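Manetti Field

Manetti Field is a baseball park in Larnach, Canada. It is the home ground of the Larnach Millers, who play senior amateur baseball in the Flireo League, and is also used by the town's junior and high school teams. The park has 816 seats and a grass berm along the left field line. Its listed capacity, with the berm included, is 1000.

The field is owned by the town and leased to the club from April to September. It is best known for its short right field, which has shaped the way the Millers build their roster and the way visiting teams pitch there.

Location

The park is in the east end of Larnach, between the rail line and an older residential neighbourhood. The main gate is behind home plate. A second gate, behind the third base bleachers, is opened only for playoff games and the season opener.

Parking at the ground is limited to 40 stalls, most of them held for teams, umpires and people with accessible permits. Other visitors park on the nearby streets or at the arena, a ten-minute walk to the west. Street parking is allowed on both sides in most of the east end, but overnight parking is banned during the winter.
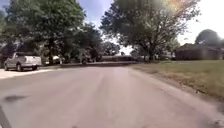 Residential street in the east end of Larnach

History

Baseball was played on the site before there was a proper diamond. The land had been a brickyard, and the clay pit at its southern end was filled in by the town when the yard closed. The infield was laid out first and the outfield was left rough for several years, with no fence. A ball hit past the outfielders stayed in play, and early score sheets show a large number of inside-the-park home runs.

The field took its present name from the Manetti family, who had owned the brickyard and gave the town the remaining strip of land along what is now the first base side. The original wooden grandstand was built on that strip. It was taken down after a fire in the concession stand beneath it damaged the supports, and for the next two seasons spectators brought their own chairs.

The present grandstand was designed by Gwilym Ifans, an architect who had earlier pitched for the Millers. It is a low steel and concrete structure with a roof over the back six rows. Ifans placed the dugouts at field level, which gave players a clear view but left them open to flooding. Both dugouts were raised and given new drains after a wet spring in which four home games had to be moved.

Lights were added under the club presidency of Bernadette Baudry. Until then, weekday games had to start at 5:30 p.m. and were often called for darkness in the late innings. Baudry also arranged the current lease, under which the club looks after the infield and mound while the town mows the outfield and maintains the fences. Some residents opposed the lights, and the agreement that followed bars any inning from starting after 11 p.m. Games stopped by the rule are picked up from the same point at a later date - usually before the next scheduled meeting between the two teams.

Layout and playing conditions

The right field fence is much closer to home plate than the fence in left. A street lies directly behind it, so the field cannot be extended in that direction. To make up for the short distance, the right field fence was raised twice and is now topped with netting. A ball that strikes the netting is in play. A ball that passes through a gap in it is a ground rule double.

Left field is deep, and slopes up slightly toward the berm. The prevailing wind is from the west and blows in from left on most evenings, which helps pitchers against right-handed pull hitters. Left-handed batters have generally done well at the park, and the Millers have often carried five or more of them in the starting lineup.

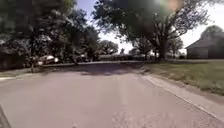 Tree-lined street in the neighbourhood

The infield is natural grass. Its clay base drains slowly, and the club does not take batting practice on the field in the 24 hours after heavy rain. The bullpens are in foul territory on both sides. The visitors' bullpen has only one mound, so a manager who wants two relievers ready must have them take turns throwing.

The scoreboard in left centre is hand-operated for the line score and electronic for balls, strikes and outs. The hand-operated part came from an earlier board and has space for ten innings. In longer games the numbers from the first inning are removed and the columns reused.

Tenants

The Larnach Millers have used the field in every season of their existence. The club has won the Bíró Trophy, given to the league champion, five times. Two of those titles were decided at Manetti Field. The highest total attendance for a league final was 2628, over three home games of a series that the Millers lost.

Larnach Minor Baseball uses the park on weekday afternoons for its two oldest age groups. Younger teams play on the smaller diamonds beside the arena. The high school season runs through May, and its final is usually held at the park before the Millers' schedule becomes busy in June.
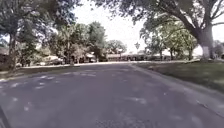
The field has also been used for other events. A softball tournament was held there for eight years until it outgrew the single diamond and moved to the arena grounds. Soccer was tried in the outfield for part of one autumn, but the turf did not recover in time for the following spring and the lease now limits the outfield to baseball and softball. The town holds its summer concert on the berm.

Access

Regular season games are ticketed at the main gate only, and children under 12 are admitted free. The gate opens one hour before the first pitch. Accessible seating is at the end of the grandstand nearest first base, level with the walkway. Dogs are allowed on the berm on a leash but not in the seating areas.

See also

Flireo League
Bíró Trophy
Larnach Millers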